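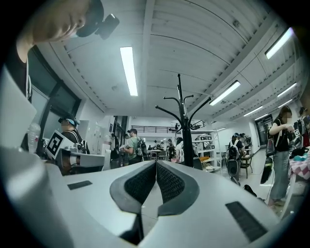

活動室の午後。手持ちグリッパーの黒い指先パッドと、部屋の真ん中のコート掛け

Plerkdale 手持ちグリッパー操作データ(学生プロジェクト版)

Plerkdale は、Medadcombe のロボット研究会が授業後の時間を使って作っている操作データのセットです。メンバーがそれぞれグリッパーを両手に持ち、片付け、掛ける、渡す、並べるといった日常の動作を記録しています。一年生が初日から参加できて、しかも自分の録ったものが翌週には学習に回る。これが本当に楽しくて、5月に始めたときの想定よりずっと大きくなりました!

収録内容
エピソード数:1311
タスクの種類:20
1エピソードの構成:左右の手先映像、頭部映像、グリッパーの開閉量、手先の姿勢
収録班:8班(2人1組、記録係と見守り係を交代)

フォルダ構成
episodes/ エピソードごとの映像と時系列データ
tasks/ タスクの指示文(日本語と英語)
calib/ 収録日ごとのキャリブレーション結果
splits/ 学習用と評価用の分割リスト
tools/ 読み込みと可視化のスクリプト

まず試すなら tools/ の view_episode.py にエピソード番号を渡してください。左右の手先映像が並んで再生され、下に開閉量のグラフが出ます。グラフと映像がぴったり合って動くのを見ると、ちょっと感動します。
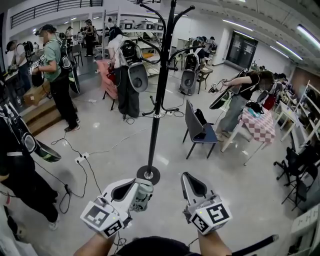 手先の姿勢は、グリッパー前面のマーカーキューブを頭部カメラから見て推定しています。白黒の模様は面ごとに違うので、どの面が見えているかで向きの候補を絞れます。読み込むときは calib/ の中から同じ収録日のファイルを選んでください。日付が違うと左右の手の位置が数センチずれます(去年の合宿版 Arton でさんざん悩まされました)。複数の班が同じ部屋で同時に作業するので、背景には別の人のマーカーが映ることもあります。写真でも、緑のTシャツのメンバーが白いキューブの付いたグリッパーを体の前に持っています。推定スクリプトは自分の左右のIDだけを拾う設定なので、ID一覧を書き換えずに使うのがおすすめです。

タスクについて
指示文はできるだけ短く、声に出して読める文にしました。「布をたたむ」「袋を椅子に掛ける」くらいの粒度です。失敗した試行も消さず、success の欄に 0 を入れて残してあります。つかみ損ねてからやり直す動きは学習側の班に大人気で、これだけを集めたリストも splits/ に入れました。

既知の問題
・一部のエピソードで、右手の映像が冒頭の2フレームだけ抜けています。読み込みスクリプトは自動で読み飛ばします。
・速い動きではマーカーの検出が途切れ、姿勢を線形補間しています。補間した区間は interp フラグで分かります。
・つり下げる動作は左利きの収録が少なく、まだ偏りがあります。

利用の条件
授業、部活動、研究での利用は自由です。背景に人が映るため、映像の再配布は研究会まで事前に相談してください。数値データだけなら相談なしで配ってかまいません。

謝辞
キューブの取り付け部品を何度も設計し直してくれた Cletus Whitfield さん、評価用の計算機を貸してくれた Van Dusen 研究室のみなさん、ありがとうございました。次の版では両手での受け渡しを増やす予定です。やってみたいタスクがあれば、tasks/wishlist.txt にどんどん書き足してください!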